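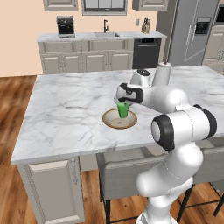

Speaker notes — "Who's doing the dishes?"
Evening session, Tremirby Library, June. Slot is 40 minutes with questions. Flora MacRitchie introducing.

OPENING (don't rush this bit)

Thanks Flora. Hi everyone, can you hear me up the back? Good.

Quick show of hands. Who's got a robot vacuum? Keep your hand up if you've ever had to rescue it from under the couch. Keep it up if you tidy the floor before you let it go. Right, so you're doing chores for the machine that does your chores. Welcome, you're my people.

I'm Min-kyu Seol. I spend my working days at Plisden, where we try to get arms to do kitchen jobs, and I spend my evenings doing the same kitchen jobs myself, by hand, with two kids telling me there's no clean cups. Flora asked me to answer one question tonight, which is whether machines can do housework yet. My answer is "a bit of it, slowly, on a good day", and I'll fill the rest of the time explaining the bit.

(pause, sip of water, check clock)

PART 1 — THE CUP

Cup slide stays up for this whole part.

So this is a simulated kitchen. Nothing in it weighs anything. Very nice marble, much nicer than mine, coffee machine on the back bench, big fridge. And the arm's got a green cup upside down over a bowl. One cup, one bowl. If you asked a four-year-old to do it they'd be finished before you got to the end of the sentence.

Talk through what the arm has to sort out. Where's the cup? Where's the edge of the cup? How hard do I squeeze? Which way up is it now, and which way up do I want it? Where's the bowl, and is my elbow about to collect the bar stool on the way there?

Ask the room: how many of those did you think about the last time you picked up a cup? 

Then the see-through problem. That cup looks like you could see some light through it, and clear or tinted stuff is a pain for cameras. Depth sensors in particular get confused by plastic tumblers and glasses, they'll sometimes report the bench behind and miss the cup altogether. In the simulator you can cheat, because the software already knows where everything is. At home you can't. I always get a question about wine glasses, so say it now: please don't start with wine glasses.

PART 2 — WHY WE PRACTISE IN PRETEND KITCHENS

Keep this light, no maths.

A real kitchen resets at the speed of a person walking over and putting the cup back. A pretend one resets instantly, and you can run heaps of them overnight. For the cup job we ran 2,255 goes in simulation and 1,123 of them ended the way we wanted. So a touch under half. Let that number sit for a second, people usually laugh.

Was I happy with it? Yes, I was, a bit! The version before that mostly shoved the cup along the bench. I took the plot home to show my partner, who looked at it and asked if it could do the lunchboxes.

Then explain the gap. Friction in the simulator is a number someone typed in. Real benches have a sticky patch where the honey was. Real cups get greasy. Real drawers have that one tea towel that jams. An arm that's brilliant in software can come into a real room and be hopeless by morning tea, and we've had that happen more than once.

(If running late, skip the honey story. If not: tell the honey story, the short one.)

PART 3 — THE SHOP FLOOR IS EASIER, AND WHY

People are surprised by this, they picture factories as the hard place.

Use the Kwon line. Kwon is a small packing outfit, jars into cartons. Same jar, same height, same light, same carton, all day long. Their arm does 1,000 jars on a shift and the person who runs it mostly deals with the odd crooked label. It's been given a job with the surprises taken out, and that took them months of fiddling with guides and trays before the arm ever turned up.

Now try doing that to your house. You'd have to bolt the toaster down. You'd have to ban your mother-in-law from putting things away in the wrong cupboard — mine's a lovely woman, she's got her own system.

Mention the dishwasher here. There's one in the slide too, black one, back right under the knife block. The dishwasher is the best kitchen robot anybody's ever built, and it works for the Kwon reason: we made a box with the surprises taken out, and we do the loading. It's the loading we all want rid of.

PART 4 — SO WHAT CAN I ACTUALLY HAVE?

I sort chores into piles. Slides 9 to 12, go quick.

Floors: yes, fine, with rescues.

Wiping a flat bench: nearly. An arm can do it if you clear the bench first, and once you've cleared it you may as well grab the cloth.

Picking up known cups and bowls and putting them somewhere sensible: getting there. If you pushed me I'd say four years before I'd leave one alone in my kitchen, and I've been wrong about this before. In both directions, to be fair to me.

Laundry: folding demos look terrific. Ask how long it took. Ask if the clip was sped up. Ask who untangled the pile.

Knives, stovetops, anything with a toddler underfoot: no from me, and I'd be suspicious of anyone saying yes.

There's a word I want to have a go at, which is "Proven". I see it on brochures with a capital P. Proven where? On how many cups? Who put the cup back when it fell? If you take one thing home, take those, and use them on me as well.

QUESTIONS I USUALLY GET

Will it take jobs? Give it proper time, don't be glib. Talk about Kwon, same crew as before, but the work changed and one bloke hated the change and left.

How much? More than a cleaner coming every week for years. Don't quote prices.

Does it listen to me? Different talk. Privacy handout is on the table by the door.

Can it do cat litter? Someone always asks. No. I wish.

Remember to thank Flora and the library, and give back the clicker this time.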